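Do You Really Need That Download? A Kid's Guide to Drivers

Your computer is a bit like a person who speaks only one language. Plug in a printer, a mouse or a game controller, and the computer may have no idea what the new thing is saying. So it uses a small program called a driver. The driver sits in the middle and passes messages both ways.

Say you press "print" on your dinosaur report. The computer hands the pages to the driver, and the driver turns them into orders that one kind of printer can follow. A different printer may need a different driver. 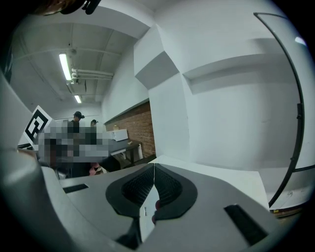 Where do drivers come from?

Most of them are already inside your computer. When you plug in a plain keyboard, it usually just works, and that is a driver doing its job without any fuss. Others arrive with the regular updates that grown-ups like to put off until later. A few have to be fetched from the website of the company that made the part.

That last kind is where I start to get suspicious. Type the name of a printer and the word "driver" into a search box and you will get a long list of websites. Some belong to the company that made the printer. Plenty don't. They just want you to click.

Suppose you own a Kowalchuk printer. One website says it is the official Kowalchuk page. Another is called Skireck and says it has "the best drivers for everything." Best according to whom? Skireck didn't build your printer, so how would it know more than the people who did?

The scary number trick

Some programs offer to check your computer for free. Let's call one of them Turkirum. You run it, a red bar slides across the screen, and then it says:

"WARNING! 337 problems found! Your computer is 100 percent at risk!"

Wow. But look again. What are the 337 problems? Does it list them? Can you read what each one is? Often it can't tell you much, but it can tell you where to pay.

Try asking the same questions about a sign that says "1,237 happy users" or "3,612 drivers fixed today." Who counted? A number looks like proof, and anybody can type one on a web page. I just typed two.
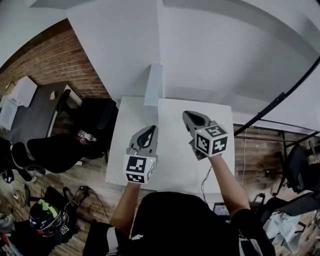 Is newer always better?

People will tell you to get the newest driver every time. I'm not so sure. New drivers can fix mistakes, and some close gaps that bad programs could sneak through, so those are worth having. Now and then a new one brings a fresh mistake with it, and a speaker that was fine on Wednesday goes silent. Many computers let a grown-up go back to the old driver if that happens.

What to do before you click

Ask a grown-up first. Look at the web address with them and read it slowly, letter by letter. If the page says Indon but the address says something like "indon-free-fast-drivers," close it. Try the computer's own update button before you go hunting anywhere else. And if a page has three big green buttons that all say DOWNLOAD, I wouldn't press any of them. 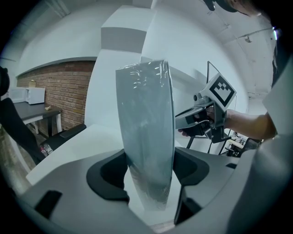
A gripper holding a plate wrapped in clear plastic.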